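How to Mark Out a Small Football Pitch on Grass
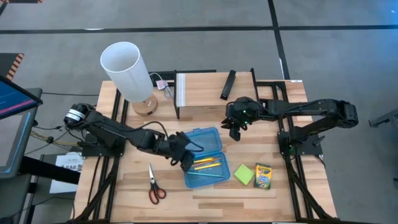

Rimkutė

If your club plays on a council reserve, sooner or later somebody must paint the lines. I have done it for our junior side in Rarkerport since last July, and my first pitch was not square. One corner was so far out that the referee laughed. The method I use now is slower at the start, but the lines stay where they should.

What you need

A long tape measure, a ball of strong string, four corner pegs and a few spare ones, a mallet, a line marker and paint made for grass. We have a Vedeck marker with wheels, bought second-hand, and it does the job. Please do not use house paint or lime. Lime can burn the skin of the players.

Before you begin, ask your league which size of pitch your age group plays on, and write the length and the width on paper. Mow the grass the day before and pick up the clippings, otherwise the paint sits on top of them and blows away.

Make the first corner square

Choose the touchline that is closest to the fence or the path, and put a peg where the first corner will be. Run the string along this touchline and pull it tight.

Now measure 3 metres from the peg along the touchline and put in a small peg. From the corner, measure 4 metres in the direction of the goal line. Ask a helper to hold the tape at the small peg, and move your own end until the distance between the two points is exactly 5 metres. When all three measurements agree, the corner is square. It is the old builder's triangle, and it works on grass as well as on concrete.

Extend the goal line through this point with string, then repeat at the other end of the touchline. Before you open the paint, measure both diagonals of the pitch. They should be the same. If they are different, move the far pegs and measure again.

Paint the lines

Shake the paint well and try the marker on a bit of grass outside the pitch. Walk at a steady speed with your eyes on the string a little ahead of you – if you look at the wheel, you will wander. I go over each line 2 times when the grass is long.

Do the outside lines first, then the halfway line. For the centre circle, tie string to a peg in the middle and walk around with the string tight. The penalty areas come last, measured from the centre of each goal line.

Let the paint dry before anyone trains on it, and rinse the marker the same day. I left ours overnight once and spent a whole morning cleaning the nozzle with a pin.

Keeping the lines

After each mowing you can follow the old line by eye, without string. Before you pull out the corner pegs, hammer a plastic ground socket into each hole, level with the soil so that the mower passes over it. Next season you only need to find the sockets.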